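Workshop notebook: the walnut dye vat, and what came of leaving it alone

5th May
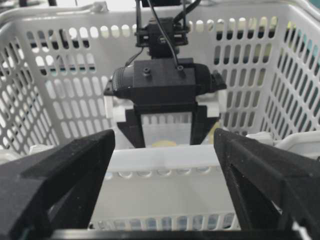
6 minute read

I had meant to write this up in January, when Evangelia first brought the husks in, and then the weeks went by the way they do and the only record was a strip of masking tape on the lid of the bucket with my handwriting on it. So let me set it all down properly while I still have the samples in front of me, and Kwame, if you are reading this over your coffee, please add your own notes in the margin where I have got it wrong, because you were at the stove for most of it and I was mainly talking.

The starting point was the husks themselves. Evangelia's aunt has two black walnut trees behind her house, and she had saved the husks from the fall in paper sacks in her garage, where they dried down to something like old leather. They had gone nearly black by the time they reached us and they smelled of earth and a little bit of pencil shavings. I have always been told that fresh green husks give the best color, and I still believe it, but I was curious how much was left in the dry ones and it seemed a shame to compost them without asking.

We weighed out 1,467 grams, which is an odd number only because that was everything in the first sack and I couldn't see the sense in holding back a handful. They went into the big enamel pot with enough rainwater to cover, and there they sat for 28 days with the lid on. I stirred when I remembered. I'd like to say I stirred every morning, but Dewanti kept the log that month and her log says otherwise, bless her.

What I noticed during the soak: the water was brown by the next morning and I got very excited, and then for the following week it hardly seemed to change at all and I got discouraged. Around the middle it started to ferment a little, with a fine scum and a sour smell that Erdal complained about (his bench is closest, so he has the right). I skimmed it and carried on. By the end it was so dark that a white spoon disappeared in it just under the surface.

Then the heating. Kwame brought it up slowly and held it just under a simmer for the afternoon, husks and all, and we strained it through an old pillowcase. Please, everyone, let us use the old pillowcase again and not a new one. It has a good open weave by now and it can't get any browner than it is.

For fiber I wanted to compare a few things we actually use, so we put in small skeins of the Trusetti wool, the gray fleece singles I spun in the winter, a piece of the Ekinci linen, and some cotton string from the drawer. Nothing was mordanted on the first round. Walnut is supposed to hold by itself on wool and I wanted to see that for myself once and for all, having repeated it to so many beginners over the years on no better authority than the person who told me.

First round, wool. Lovely. A deep, warm brown, the color of strong tea with no milk in it, and very even apart from one tie that I had knotted too tight (there is a pale stripe there now, and I rather like it). I left the skeins in the pot to cool overnight, and they came out a good deal darker than they were when the heat went off. I would do that again and not bother with a longer simmer.

First round, gray fleece. This was the surprise for me. Over the natural gray the dye went to something close to the black of a wet slate roof, with the brown only showing when you carry it to the window. Zübeyde wants enough of it for a vest. I have told her that I have enough gray singles for perhaps one sleeve, so we shall have to see about the rest.

First round, linen and cotton. Poor. A sort of weak beige on the linen and less than that on the string. I can't say I'm astonished, plant fibers being what they are, but I had hoped for a bit more from all that liquor.

Second round, with alum on the wool and the tannin and alum treatment on the linen. The wool shifted toward gold, which is pretty, though I prefer the plain. The linen improved a great deal and is now what Dewanti calls biscuit. The cotton string improved too, but I forgot to tag it and it has since been used to tie up the tomato plants, so that result will have to be taken on trust.

Third round, with a pinch of iron in what was left. Please go easy here. I took the skein out after 7 minutes and it had already gone from brown to a cool, dark gray-brown, and the wool felt a little harsher in the hand than the others. Erdal rinsed it in a separate pail and we marked that pail for iron only. If it ever gets mixed in with the others we will be chasing dull colors all summer and wondering why.

A word about rinsing, because I was impatient and paid for it. The first skeins looked clear after two rinses, so I wound them, and they rubbed brown onto my hands and onto the swift and onto the cuff of a shirt I was fond of. I went back and washed them properly with the mild soap, then rinsed until the water stayed clean, and there has been no more trouble. The shirt is now a work shirt.

Light testing. I cut cards from the Ostuvel sample board and wound each with a bit of every skein, half of it covered with foil, and they have been in the south window since the second round. As of this morning the plain walnut wool shows no change I can find between the covered and uncovered halves. The alum wool may be a touch paler where the light has been on it, but I have looked at it so often that I no longer trust my own eyes, and I would like someone else to judge it without being told which end is which. The linen has faded enough that we would all agree on it.

Kwame asks me to record that he still thinks we should have crushed the husks first. He may well be right. They had gone hard enough that the pieces in the bottom of the pot were still quite solid when we strained them, and I kept those back and have put them to soak again in fresh water. If there is a decent second bath in them I will be delighted, and he will be able to say he told me so.

Things I want to try next, in no real order. A 100 gram batch of husks, crushed, against the same weight left whole, with the same wool in both. A shorter soak, perhaps a week, to find out how much of that long wait was any use. Fresh green husks in the fall, if the aunt is willing and we can get to them ahead of the squirrels. And Evangelia would like to see the dye on the Selteleo silk, which I have been hoarding and will now, I suppose, have to share.

Leftover liquor is in the two lidded jars on the bottom shelf, labeled, with a spoon of salt in each. If either one grows a skin, skim it and leave me a note. The second sack of husks is still in the back hall and should be kept dry. The pillowcase is on the line.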